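Unit 6: How votes are counted

Most students arrive knowing one voting rule, the one used where they grew up. This unit compares three. Read the Robles chapter before class and bring the tally sheet.

1. Plurality

Each voter marks one name and the highest total wins. It is quick to count and easy to explain. The weakness shows up when two similar candidates split their support. In the Akthorpe council race, 900 ballots were cast. The winner had fewer than half of them, and the two losing candidates agreed on nearly every issue. 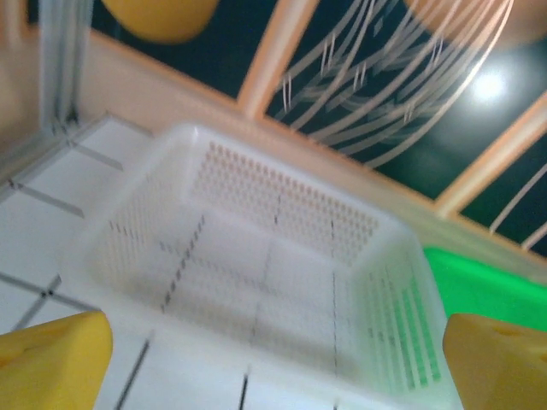
Supporters of plurality reply that voters know the rule in advance and can adjust. That is true, but it asks them to guess what everyone else will do. Political scientists call this strategic voting. Keep the term – it comes back in Unit 8.

2. Runoff

If no one passes half, the top two go to a second round. The final winner has a majority of those who return to vote. Turnout is the problem. Bukham held its second round in June and only 600 people came back. 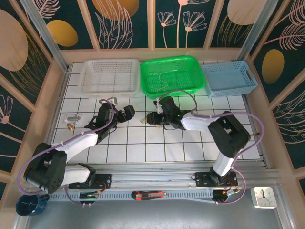
3. Ranked ballots

Voters list candidates in order. The lowest candidate is dropped and those ballots move to the next choice. There is no second trip to the polls, but some ballots run out of names before the end. Decide whether an exhausted ballot should still count toward the total when we say "majority."

For discussion: Dravus has 26 precincts and wants to switch rules. Who should decide, the current council or the voters? Write a page, and say what you would accept as evidence against your view.

Comments

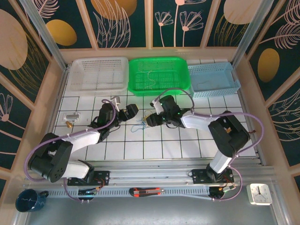
Toshiko Nomura
Is approval voting covered anywhere? It would fit between 1 and 3.

Fredy Cuervo
I think the turnout point cuts both ways. A small second round can still be a better informed one.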